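Sarnia Library Extends Evening Hours

Mar 25, 2023

The Sarnia Public Library will remain open until 9 p.m. on weeknights beginning in June, following a vote by its board of trustees. The change adds two hours to the current schedule and applies to the main building and the Macedo Street branch.

The board reviewed 1565 survey responses from cardholders, most of whom asked for later closing times. Around 260 residents also requested more study space, and three meeting rooms at the main building will be opened for quiet reading after 6 p.m. Holds may be picked up at either location until closing. Fees and loan periods will not change.

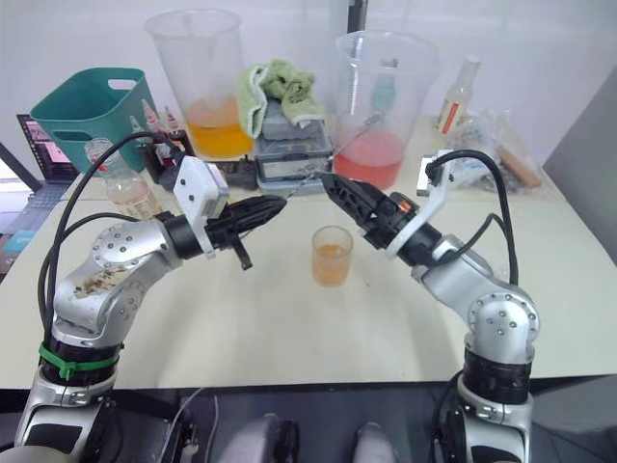

Leonor Garcia welcomed the decision but asked that the board consider weekend hours as well, noting that many families cannot visit before Saturday afternoon closing.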